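4.2 Recording a Garment Demonstration

This section applies to operators collecting household demonstrations for the Kultidow manipulation study with the Prisora hand-held gripper. Each session consists of 14 demonstrations.

1. Switch on the gripper and wait five seconds before lifting it.

2. Close and open the fingers once in full view of the camera. The software uses this motion to set the finger width.

CAUTION: Keep hair and loose cuffs clear of the linkages.

3. Lay the garment to be handled flat on the bed, within reach of the fingers. Other clothing may remain on the bed — the method is intended for ordinary rooms.

4. Hold the gripper with the fingers pointing forward and open over the bedding. The free hand may hold a second garment.

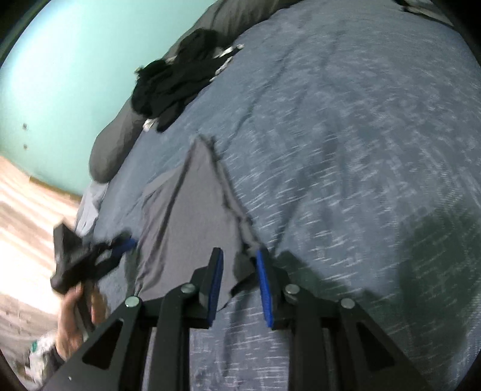 5. Complete the fold at a steady pace and stop recording.

NOTE: Discard any demonstration shorter than 38 frames. Report repeated failures to Jonalyn Rivera at the Drarnbridge office.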